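Ticket: cellar door booking system, Orard tasting room
Status: open, again
Product: Soruvo bookings, with the Ernar stock add-on

Entry 1, 9:10 am
Customer reports that the 11 o'clock tasting shows 60 guests. The tasting room seats 16. Customer would like this fixed before 11 o'clock, and I can see their point.

Entry 2, 9:25 am
Checked the session limit. It is set to 16 and has a reassuring green tick beside it. Bookings sailed straight past it. Cleared the cache, as tradition demands. Still 60.

Entry 3, 9:50 am
Exported the bookings. Only 10 people are coming. The rest are bottles. Ernar is sending the reserved stock for the Nogueira dinner into the guest field, so a few cases of shiraz have been booked in for a tasting of themselves. Several have been sent a confirmation email asking about dietary requirements.

Entry 4, 10:05 am
Turned off stock sync. Guest count fell to 10. Customer relieved for as long as it took to notice that the wine list on the website was now blank. Turned sync back on. Wine list returned, and so did the shiraz.

Entry 5, 10:20 am
Found it. Both fields are labelled "Qty" in the mapping screen, with nothing to tell them apart except their order, and the last update swapped the order. Remapped by field ID. Guests 10, bottles in the cellar where they belong.
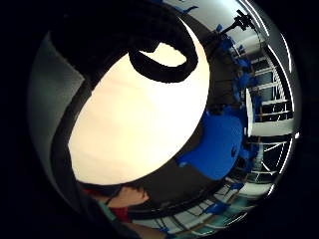

Entry 6, 10:40 am
Second fault, same customer. Tasting fee is being charged at the member rate to everybody, including people who have never heard of the wine club. Membership check is reading the postcode. Disabled the discount rule for now, so members will pay full price at the counter and be cranky about it. Refund steps sent to customer.

Entry 7, 2:15 pm
Morning session ran to time. Customer asks whether the 3 pm will behave. Ran a test booking for one adult and got one adult. Have asked the developers to rename the fields. They have marked it as cosmetic.

Leaving open until the discount rule is rebuilt. Please don't run the mapping wizard in the meantime, however nicely it asks.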